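Print this page | E-mail this article

Visit report: the folding cell at Wisberg
16 August 2025, by the workshop correspondent

The Wisberg open day had 20 stations on the floor plan. I spent most of my time at the garment folding cell, which the site calls Workier, and mainly asked how it is kept running.

The cell is two arms over one white table. Control and logging run on Trurura, a package written in house. The grippers are parallel-jaw units, and the fingers are treated as wear parts. They are inspected every 1,000 cycles and swapped in pairs, left and right together, so that both sides close on the same thickness of cloth. A swap takes two hex keys and a torque driver.

Cables get more attention than motors. Each run is left with a generous loop at the elbow, and the loop is checked by hand with the arm at full reach. In April a connector worked loose on one side and the cell lost a day to it — the fault showed up as a drifting grip force, and the finger pads were replaced before the cable was suspected. The checklist now starts at the connector.

Screws on the finger hubs are marked with paint after tightening. Lint is brushed out of the jaws at each shift change. Compressed air is not used, as it pushes fibers into the joint.

Calibration follows the Mirzaei routine: touch off on the table, close on a gauge strip, record both values, repeat with the second arm. If the two arms disagree by more than the limit, the mounts are checked before any offset is changed in software.

Thin jersey and heavier cloth use separate grip settings. Changing over is a menu item, but the operator still runs a test grasp on each side first. 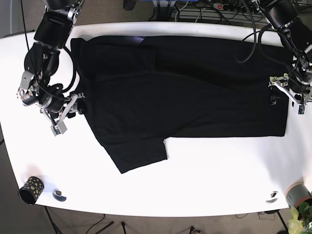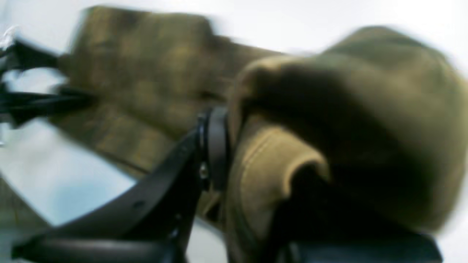

Garment handling at the folding cell, Wisberg. Black T-shirt (first picture) and olive-green fabric at the gripper (second).

Shares: 20 | Comments: 2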